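**Regras de validação em simulação antes de ir pro braço real, o que vcs usam?**

**tornoseco** · 19 de março de 2020

Pessoal, preciso fechar um procedimento interno até abril. Hoje cada um valida a garra do jeito que quer, uns rodam 5 vezes e mandam pro chão de fábrica. Quero mínimo escrito. Pensei em 200 execuções por peça, semente registrada, log guardado. Exagero?

**mk_lalasia**

Exagero não. Aqui na Lalasia rodamos 1.021 na última peça e ainda apareceu colisão de punho perto do fim. Com 200 não teria pego.

**parafuso_m6**

Discordo. Número alto sem variar nada é a mesma execução repetida. Prefiro 200 com posição, atrito e luz variando do que mil iguais. E simulação não substitui avaliação de risco da célula, isso tem que estar na primeira linha do procedimento.

**tornoseco**

Sim, a avaliação de risco é documento separado. Mas boa, vou citar logo no começo.

**mk_lalasia**

@parafuso_m6 quem disse que eram iguais? Variamos a pose. Atrito não, confesso.

**parafuso_m6**

Então falta atrito. É o que mais muda no contato.

**irnley_dev**

No projeto Irnley a regra é curta:

- cena versionada junto com o código, nunca solta na pasta de alguem
- limite de velocidade igual ao do controlador real
- aproximação vertical em peça redonda, e checar o contato dos dedos antes de subir
- falha não se apaga do log. Temos 1.297 registros e as falhas são a parte útil

**tornoseco**

Gostei da terceira. Tem como mostrar a pose que vcs usam?

**irnley_dev**

Segue, tirei da cena agora.

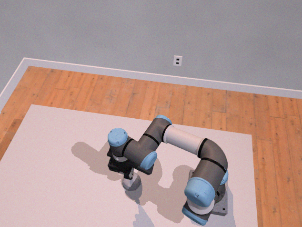
*Garra apontada pra baixo, dedos no topo da peça. Cena simulada.*

**parafuso_m6**

Cena limpa demais pro meu gosto. Parede, piso, tapete e a peça. Na célula real tem cabo, suporte, caixa. Como cena base ok, como único cenário de aprovação eu não assino.

**irnley_dev**

É a base mesmo. Os obstáculos entram na segunda etapa, até 5 por cena.

**hennessy_qa**

Cheguei depois mas: definam ANTES o que conta como sucesso. Já vi relatorio com "pegou" quando a peça caiu no transporte. Na Hennessy só vale depois de solta no destino.

**mk_lalasia**

+1. E quem escreveu o código não aprova o próprio teste.

**tornoseco**

Aí complica, somos dois na equipe. Vou pôr 200 variadas, atrito incluso, sucesso = peça solta no destino. A aprovação cruzada ainda vou ver com a chefia. Posto o rascunho aqui quando tiver.

**parafuso_m6**

Se são dois, um aprova o do outro. Posta sim.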